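Wellelura Local Music History Board > Conferences and calls > Dance hall symposium: is anyone putting something in?

tuning_peg_tess
2024-07-08
Hello all, and sorry in advance, I do go on. The call has gone up for the August symposium on country dance halls and the music played in them, and I'm trying to talk myself into sending something. I've been working my way through the run sheets from the old Koyama Hall, which a family very kindly let me copy, and there are 607 of them. Most are one page in pencil, with the dances down the left side and the tunes (or at least what the band called the tunes) down the right.
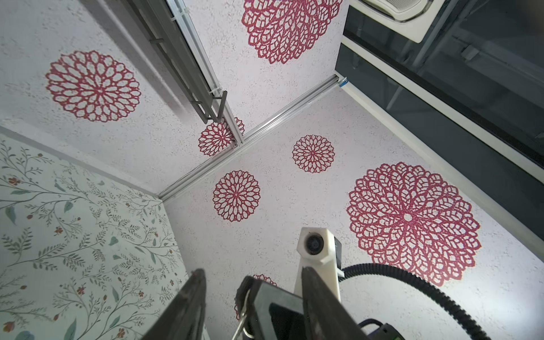 What I'd like to argue is that the supper break did more to shape the night than the band did. Everything before it is old time, barn dances and the Pride of Erin and so on, and everything after it leans modern, and you can watch the line between them creep earlier and earlier as the fifties go on. Is that a paper, or is it just a nice thing I've noticed? They want 1,000 words by the end of the month, which feels like rather a lot for an abstract.

verandah_bass
Of course it's a paper! Please send it. I played in a dance band as a lad, well after the period you're looking at, and supper was still the hinge of the whole evening. The older couples went home with their plates under a tea towel and the drummer took his jacket off, and that was your signal.

My one grumble is with the theme. "Nostalgia and the country hall" makes it sound as though we're all going to sit about sighing. Some of those nights were dreadful. I remember one at Dristham where the piano was nearly a semitone flat and the sax player just had to wear it.

crotchet_and_crumb
I'll have to disagree with you there, bass, though fondly. Nostalgia is a perfectly good thing to study and you can be as hard-headed about it as you like. When I've recorded people talking about the halls, they hardly ever start with the music. They start with the sawdust on the floor, or the smell of the urn, or walking home in the dark with their shoes in their hand, and then you ask what the band was playing and off they go, humming. The remembering comes in through the room. I'd be sorry if the symposium dropped that and turned into a pile of set lists (no offence to Tess and her lovely run sheets). 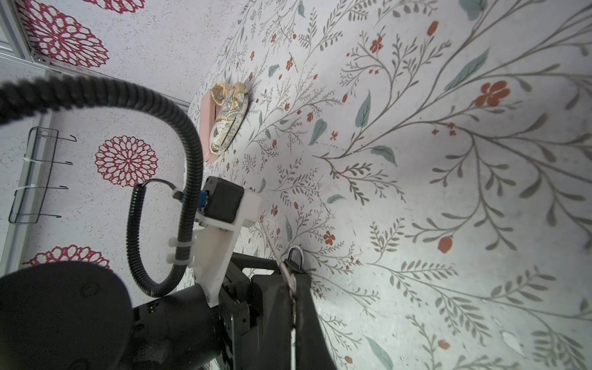 Where I'd be careful is the dating. Recorded memories slide about terribly. I had two sisters tell me about the same ball, both quite certain, and they were four years apart. One said there was a trumpet and the other wouldn't have it. So if Tess has dated sheets in pencil, then for goodness' sake put them next to the interviews and let them argue it out.

tuning_peg_tess
No offence taken! I'd love to hear the sisters. About half my sheets are dated properly, and others I can place by the raffle, because somebody wrote the prizes along the bottom. I hadn't thought of pairing them with interviews and now I can't think about anything else.

oldtime_lurker
Long-time reader, don't post much. Has anybody looked at the registration? It's 40 dollars for the day, which is fair enough, but the online ticket is the same price and you don't get lunch. I'm out past Daltalell and it's a five-hour drive for me, so online is all I can manage.

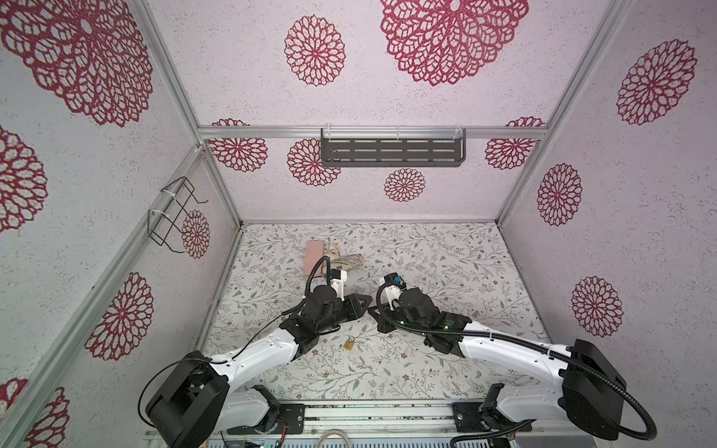 I also think they ought to record the sessions. Last time the question time after the brass band panel was better than the panel, and it's gone now, apart from what I scribbled on the back of an envelope. Half the people in that room had played in the bands being discussed! I did write to the organisers and got a very polite reply saying they'd consider it.

verandah_bass
Seconded on the recording, and on the price. Surely an online ticket could be half. Though I'd say in their defence that hiring a hall with a decent sound system isn't cheap these days, and they do want live music at the end.

crotchet_and_crumb
I'm wary of recording question time, I'm afraid. People say things about bandleaders with living grandchildren. Record the papers by all means, but let the chat afterwards be chat.

oldtime_lurker
Fair point about the grandchildren. Perhaps they could ask before each session. I still want my brass band stories back.

tuning_peg_tess
Well, I've started the abstract and I've got as far as the second waltz. The organisers have also asked whether anyone would help with the look of the printed program, and I've foolishly put my hand up for that as well.

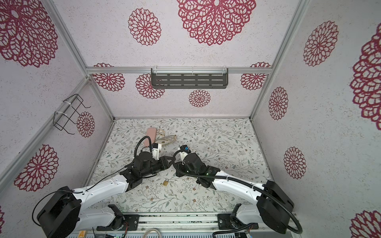 The program has to be folded small enough for a handbag, because we're hoping a good few of the former dancers will come along, and the type has to be big enough to read without hunting for glasses. Inside it'll be plain, just the session times and the words to the closing songs. For the cover I'm very drawn to those crimson, lacy dahlias on the speckled white, with the leafy grey-green vines kept for the back page where the thank-yous go. A hall social ought to have dahlias on it somewhere, I think. If anyone feels strongly about a treble clef, speak up now, because I'd prefer to leave it off.

verandah_bass
Dahlias get my vote. Every supper table I ever played beside had a bowl of them in autumn, usually with an earwig. But you can't have a dance program without a treble clef, Tess! How will people know there's music?

crotchet_and_crumb
Bass clef, surely, given who's asking. Tess, if you'd like the sisters' recording, send me a message and I'll check with the family first. They were happy for me to use it in a talk, but I wouldn't want to pass it along without asking again.

tuning_peg_tess
Message sent, and thank you. I'll put the draft up once I've got it down to length, and please be as fussy as you like with it.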